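Report on the Open Day at the Stavadel Automation Lab
Industrial Technology, second-year project
July 2018

1. Why we went

Our project is about picking and placing household items with a robot arm. Up to then we had only worked with the simulator and with blocks of foam, so our supervisor, Waltraud Vogler, signed the group up for the open day at Stavadel. The lab takes visitors once a year and 51 people were registered for the morning we attended. The visit was planned in March, but the lab had to move it because the demonstration hall was being rewired.

We agreed beforehand on what to look for: how the arm finds an object, how it decides where to hold it, and how the operator steps in when something goes wrong. Each of us took one of these. This report follows the same order.

2. The hall and the stations

There were 7 stations. Three of them were about packaging and did not have much to do with our topic, although the Huletti sorting line was worth seeing for its speed. The staff said it handles up to 700 parcels an hour. We spent most of our time at the station run by Oswood, where an arm with a two-finger gripper was working with kitchen items on a table.

The arm has a small camera at the wrist, so the picture it works from moves with the hand. A monitor next to the table showed visitors what this camera sees. The operator explained that there is also a fixed camera above the table, used to find the object roughly, and that the wrist camera takes over for the last part of the move.

3. Finding the object

The fixed camera gives a first position. The arm then travels to a point over the table and slows down. We asked how close the first position usually is. The operator said it depends mostly on the lighting, and that glossy items are harder than matte ones. Plates and bowls reflect the lamps, and a bright spot can hide part of the shape. They had turned off one row of ceiling lights for this reason.

4. Choosing the grip

This was the part most useful to us. In our simulator we always closed the gripper around the whole object, which works for foam blocks. A bowl is wider than the gripper can open, so the arm has to take it by the rim, with one finger outside and one finger inside. The hand must also be turned so that the fingers close across the rim and do not slide along it.

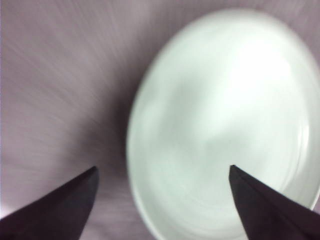 The height matters as well. If the fingers go too low, the inside one meets the curve of the bowl before they close. If they stay too high, they only hold the lip and the bowl can swing. Oswood sets a separate height for each type of dish, and we plan to do the same in our own program.

5. When the operator steps in

There is a pause button on the control box and a second one on the table edge. After a pause the arm keeps its position and the operator can move it by hand in small steps. Wojcik, the company that supplied the control software, had a person at the station who showed us the log. It had 1,495 entries, going back to the first tests. Each one lists the object, the grip height and whether the operator had to help.

We did not get a copy of the log - it belongs to the lab - but we wrote down the column headings and will use them for our own tests.

6. What we will change

We will add rim grips to our program and replace the foam blocks with two real bowls and a cup. We will also move our desk lamp. Ms. Vogler has asked for a first test with the new setup before the written part is handed in.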